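3. Reading the Plerine reprints

I should say at the start of this section that I came to the Plerine books as a fan, long before I had any notion of writing about them properly. I found my first one in a box outside a shop in Jatstead, and it had lost its spine and most of its last story. That has coloured everything since (I still think the version in my head, which stops with the lodger halfway up the stairs, is better than the one Gevus printed!).

The set I worked from is the full run of 26 volumes, all small hardbacks, all weird or ghostly fiction of one sort or another, and all edited by the same hand under the name Higuchi. Whoever Higuchi was, they had firm ideas about houses. Over and over the fright is put in a domestic room, and over and over that room is a kitchen or a scullery, with the grander parts of the house left to the dull characters. I read all 132 stories twice, once for pleasure over a very wet August and once with a pencil, and on the second go I marked every story where the room itself seems to be doing the haunting.

Ifeoma Akinola, in her long essay on the series, calls these the "leaning" stories. I've borrowed the word and I'm not giving it back. What she means is that the narrator loses their sense of level before they lose anything else. A shelf isn't where the hand expects it. The floor goes off downhill. In "The Cold Larder" this takes a page and a half and no ghost turns up at all, and I'd still put it among the best things Higuchi ever bought.
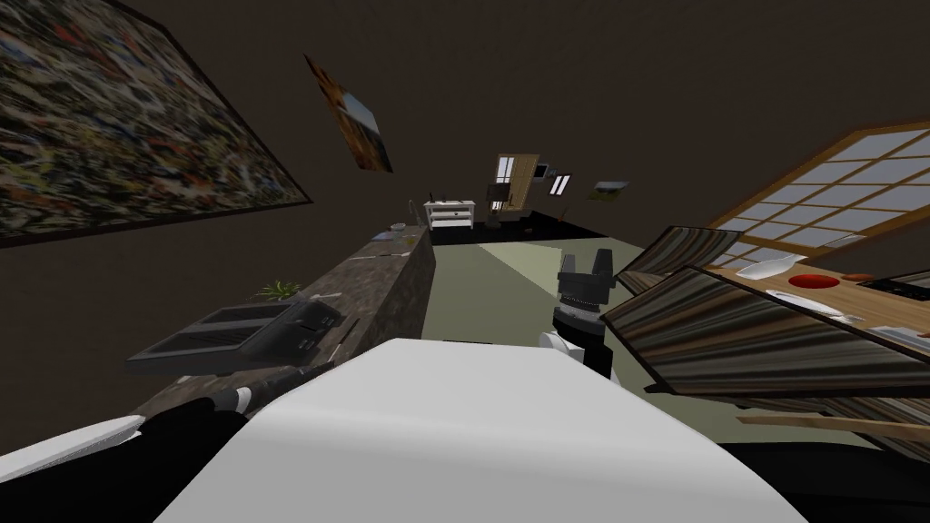

Figure 3. A simulated kitchen at a steep tilt, with two robot arms.

Where I part company with Akinola is over the endings. She reads the leaning as a kind of punishment, so that the careless tenant gets the crooked room they deserve, and she makes a good case from the early volumes. But I kept running into stories where the person it happens to is perfectly nice! The aunt in "Salt for Mrs Penhale" has done nothing worse than let a back bedroom, and she still can't find her own kitchen door at the close. If there's a moral there I've missed it twice.

My own guess, and it is a guess, is that the order of the stories matters more than we've allowed. Gevus reset the books for the cheap edition and moved things about to save paper, which means that most of us have been reading them in an order Higuchi never chose. In volume 4, for instance, the original running order puts two quiet stories in front of "The Cold Larder", both set in ordinary tidy rooms, and by the time the larder floor starts to slope you've got used to things staying put. In the cheap edition it comes first, straight after the contents page, and it falls a bit flat. I tried both versions on my Friday reading group and the difference in the faces was plain enough, though I wouldn't call that evidence.

I come back to the running orders in section 4, where I set the two editions side by side and try to work out which of the moves were down to paper and which were down to taste.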